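5.3 Recording Demonstrations in the Simulator

This section covers recording operator demonstrations for the Tultadis learning module with the Navard simulation package. Complete the station set-up in section 5.2 first. Recording on physical hardware is covered in section 6.

Before you start

The simulator and the teleoperation controller must run on the same network segment. Check that the storage volume has at least 202 GB free. A session that runs out of space closes the current episode without saving it.

Starting a session

1. Open Navard and load the task file supplied with your Harahap station license.

2. Select Session > New and enter the operator code. The code is written to every episode and can't be changed later.

3. Set the scene seed. The default is 888. Use the same seed for all practice episodes, and switch to Vary before recording episodes for training.

4. Set the wrist view to On and the overhead view to On. Both must show a steady green status.

5. Move the controller through its full range once. If the simulated arm lags or jumps, stop and repeat the calibration in section 5.2.

6. Press Arm. The episode counter appears at the top right of the operator window.

Note: Lighting and shadow direction change with the seed. Do not turn shadows off to make the view easier to read. A policy trained without them performs poorly on the physical station.
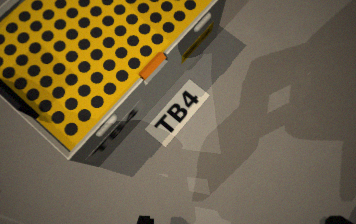 Approach moves should be slow and continuous, with the gripper open until the target is between the tips. Use the wrist view for the last part of the approach and the overhead view for everything before it. Floor labels such as TB4 identify the station position named in the task prompt; match the label to the prompt before you begin to descend. A label may lie partly in shadow, as TB4 does beside the container with the black-dotted yellow surface, and it still counts as readable if all the characters can be made out. If they can't, back the arm away and approach from another side.

Recording an episode

7. Read the task prompt in full. Press Record and wait for the tone.

8. Carry out the task in one attempt. Small corrections are acceptable and should be left in.

9. When the task is complete, open the gripper, retract to the home pose and press Stop.

10. Mark the episode Success, Partial or Fail. Use Partial when the object reached the correct station but was released outside the target area.

11. Press Reset. The scene is rebuilt from the next seed.

Episodes longer than 57 seconds are flagged for review. They are kept in the session folder and left out of the training export until a reviewer clears them.

Caution: Do not press Reset while the status bar reads Writing. The episode index will be damaged, and the session must be repaired with the Cekwood index tool before it can be exported.

Caution: Do not mark a failed episode as Success to fill a quota. Fail episodes are used to train the outcome classifier and have their own quota.

Breaks and session limits

Record no more than 8 sessions per operator per shift. Path quality drops with fatigue, and the smoothness check will reject a growing share of episodes.

Closing the session

12. Press Disarm, then select Session > Close.

13. Wait for the checksum report. Any episode listed as Mismatch must be recorded again with the same seed.

14. Export to the Tultadis format. Keep the original session folder until the import log shows no errors.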